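Home > Table and Kitchen > Bowls > Zesta stacking bowls

Zesta Stacking Bowls in Plastic
Sold by Jollent, household and group supplies
Page last revised: June 17, 2026

Choose colour
Teal-blue | Purple | Magenta-purple | Lime green | Yellow | Orange | Mixed

Choose packing
Single bowl | Carton of 20, one colour | Carton of 20, mixed colours

Product information

Zesta is our plain round bowl for the daily use. It is made of plastic with a smooth surface and has a slightly flared side, so the upper part opens a little more than the lower part. There is no handle, no printed pattern and no lid. We keep the model simple on purpose, and we have many customers who come back after some time and want the same bowl again in one more colour.

The bowls go one inside the other. When you have washed and dried them you can put the whole pile in one place of the cupboard, and it takes up little of the shelf. Many families use them for cereals, salad, cut fruit, crisps and for the ingredients that wait beside the cooker. In schools and play groups they are often used for beads, buttons, building pieces, crayons and similar small things.

We began to sell Zesta in a February, with a small range of colours which was meant only for picnics. The picnic customers liked them, but most of the letters came from kitchens, and after this we moved the product to the table department, where you find it now. 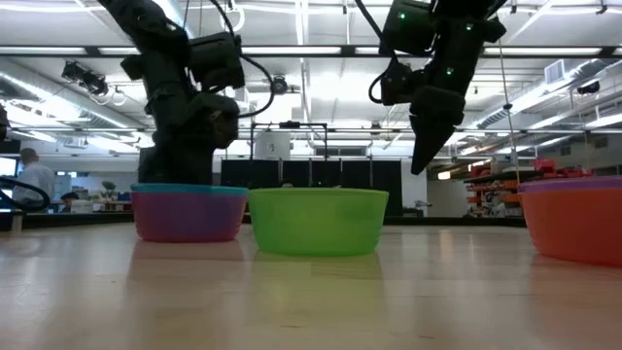

The colours of Zesta are strong and clear, and we choose them so that each one can be recognised from the other side of a room. For a family it means that each child can have an own colour and there is less discussion at breakfast. For a classroom it means that you can say "the beads go in the orange one" and everybody knows where to go. The colours are also useful when the bowls are stacked: with the teal-blue bowl inside the magenta-purple one, the teal rim stays visible as a thin band over the purple wall, and you know what is inside the stack before you lift it. The lime green is the brightest, and when it stands by itself between two stacks the eye goes to it first. If you are looking for a colour for the thing that must not be forgotten (the keys, the medicine list, the lunch money), we would suggest the lime green.

On a glossy table the bowls give a little reflection of their colour. Some customers like this very much and some have asked us if the colour is coming off. It is only the light. If you want to have less of it, put a cloth or a mat under the bowl.

Colours in detail

Teal-blue. A fresh colour, lighter on some screens than on others. It goes well with white plates and with light wood.

Purple. Chosen often for the teenagers' shelf. It looks good next to orange.

Magenta-purple. More pink than the purple above. Please compare the two before ordering, because we receive some exchanges for this reason.

Lime green. Very bright. It is the colour which we sell most to schools.

Yellow. A friendly colour for the breakfast. Tomato sauce should be rinsed off the same evening.

Orange. Warm and strong. Together with the yellow it makes a nice table in the garden.

Mixed. In the mixed carton we pack what is in the warehouse on that day. We try to make a good balance between the colours, but we cannot promise an equal number of each. If you need exact numbers, please order single bowls or write to us before.

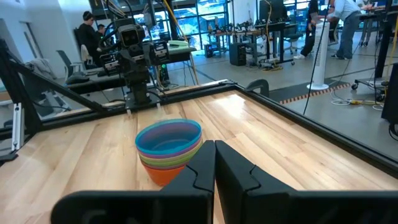
Zesta bowls stacked, with teal-blue on top, then the rims of purple, lime green and yellow, and orange at the bottom.

Stacking and storing

Put the bowls in each other straight from above and let them sit by their own weight. It is not necessary to push. A bowl that was pushed down with force while still wet can hold to the one below, and then you need more patience to take it out. If this has happened, hold the lower bowl under warm water for a moment and turn the upper one gently. Please do not put a knife between the rims. It leaves small marks on the edge, and these you will feel with your fingers afterwards.

You can stack in any order of colour. In our own kitchen at Enosley we always keep the same order, with orange at the bottom, and in this way we see quickly if one of them is still in the dishwasher or has gone to somebody's desk. For a school we recommend to make one stack for each group table and to carry it with two hands.

For a long storage, for example over the summer holiday, the bowls should be fully dry. A dry cupboard is the best place. Keep them away from the radiator and from a window with strong sun.

Washing

Before the first use, wash the bowls with warm water and a little washing-up liquid. After this you can wash them by hand or in the upper rack of the dishwasher. Use a soft sponge. The metal sponge takes away the shine and it will not come back.

Fat holds on plastic longer than it holds on glass. If the bowl still feels a little slippery after washing, wash it a second time with warmer water. For the smell of onion, leave the bowl over night with water and a spoon of bicarbonate, then rinse.

Coloured food such as beetroot, curry or tomato can leave a shadow inside the bowl, above all in the lighter colours. The shadow does not change how the bowl can be used. It usually becomes weaker with the next washes.

Not suitable for

- the oven and the grill
- the microwave
- the hob or any hot plate
- boiling oil or melted sugar
- long storing of food in the freezer

Using the bowls for sorting and small parts

We receive many questions about this use, so we give it a place on the page. The round inside has no corner where small things can hide, and you can take the last piece out with two fingers. Customers have written to us that they use Zesta for screws during a repair, for puzzle pieces, for sewing clips, for coins and for the vegetables of the rabbit. Please keep one colour for food and another colour for the workshop, and do not exchange them.

A small thing of similar colour to the bowl can be more difficult to find at first look. For pieces of many colours a bowl in orange or yellow can be a better choice if most of your pieces are blue or green. If all the pieces are red, take the teal-blue.

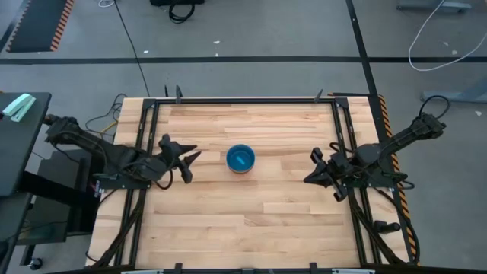
Blue bowl with deeper teal-blue inside and one small light-blue piece in it.

When the bowl stands in the middle of a table, everybody can reach it from his own side, and this is how most play groups use it. With very small children, please think about the size of the things you put inside. The bowl itself has no loose parts.

Packing and delivery

Single bowls are sent in a paper sleeve inside a cardboard box. The carton of 20 comes with a sheet of thin paper between the bowls, against scratches in transport. You can put the paper in your normal paper recycling.

Orders in stock leave our warehouse at Haslam Road within two working days. You get an e-mail when the parcel has left, with the number to follow it. For islands and for some remote places it can take longer, and the carrier will inform you directly.

If the box arrives damaged, please open it while the driver is still there, if he has the time, and make a photo of the outside as well as of the bowls. We do not need the broken bowl back. A photo is enough.

Returns and guarantee

You can return unused bowls within 30 days. Please send them in the original sleeve or carton. The colour on your screen and the colour in your hand can be a little different, and if you are not happy with it we exchange the bowl for another colour without discussion. You pay only the postage to us.

The guarantee for Zesta is two years. It covers cracks and faults of the material in normal household or school use. It does not cover marks from knives, bowls that were on the hob or in the oven, and the shadow of coloured food which we described under Washing.

Questions from customers

Can I order only one yellow to replace a lost one?
Yes. All colours are sold also as single bowl, and the shape has not changed.

Do the new bowls stack with my old ones?
Yes, if your old ones are Zesta too. With bowls of other makers we cannot say. Often it goes, but they can stand crooked.

Will you make a lid?
We are asked this often. At the moment there is no plan. A plate on top does the work for a short time in the fridge.

Can I write a name on the bowl?
A sticker for the dishwasher holds well on the outside. Pen goes away with washing. Please do not scratch the name into the plastic.

Is there a white one?
No. We had samples in white, and every stain was to be seen after one week.

Can I have a school order with invoice?
Yes. Please write the name of the school, the delivery address and the colours you want. You receive the invoice with the goods.

From our customers

"We use the orange for the peelings and the green for what goes in the soup. Since then my husband does not throw the carrots away any more."

"Good bowls. The purple is darker than I thought but I kept it."

"Ordered a mixed carton for the after-school club. I would have liked more of the yellow. The rest is fine and they stack without falling."

Contact for this product

For questions about Zesta and for orders of several cartons, please write to Neville Sedgwick, table and kitchen department, with the contact form at the bottom of the page. Please put the word Zesta and the colour in the subject line. He answers on working days.

Add to basket | Save for later | Print this page

Other customers also looked at: serving spoons, table mats, drying racks, labels for the dishwasher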